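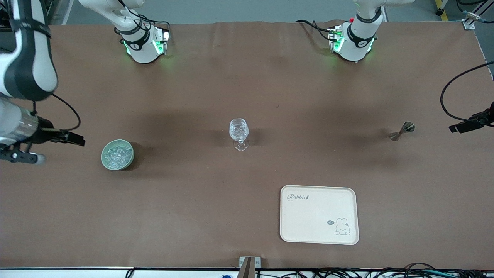
I think we give up on hand-guiding way too early. Everybody at Ollwood wants the remote rig now (so did I, for a while!), and sure, it's comfy sitting back with the controls. But take a bowl of ice filled nearly to the rim and an empty little wine glass, and ask yourself how much care you'd put into that scoop from a chair across the room. With my own hands on the arm I slow down without thinking.

My last 20 demos were all by hand, and I'd trade them for 13 more before I'd go back to the sticks. Yes, it's tiring, and yes, my shoulders complain. I still say start there, then go remote once you know the move.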